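About Clatberg

Clatberg is a kitchen and bathroom fitting firm in Pamthorpe. We measure, plan and fit, and we look after the plumbing, tiling and electrics that go with the job. Dinesh Navaratnam started the business with one van and a rented lock-up behind the station. There are now two vans and a proper workshop, where we cut worktops and store customers' units until the room is ready for them.

Most of our work is in older terraced houses, where very little is square. We visit every home before giving a price, and the person who measures up is the person who runs the job. The quote is a fixed one. If you change your mind halfway through about a tap or a door handle, we write down the difference and you sign it before we order. 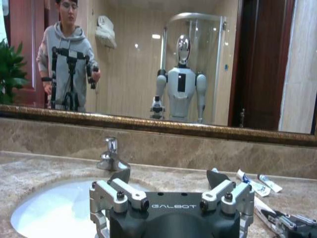 Hinata Hayashi joined as our designer after several years drawing ship galleys — a good training for small rooms. She set up the Kobori range, our own line of narrow units for kitchens with a short wall. The Handel range is wider and suits family houses. Both can be ordered in 50 or 70 cm widths, and either can be painted to match a colour you already have.

We have completed 582 kitchens so far. Bathrooms came later and are now a third of what we do. All work is guaranteed for six years, and that includes the sealant, which other firms tend to leave out.

The showroom is open in the mornings, and afternoons are by appointment. It will be closed on 15th June for stocktaking.

Contact us | Terms | Privacy | © Clatberg, Pamthorpe. All rights reserved. | Back to top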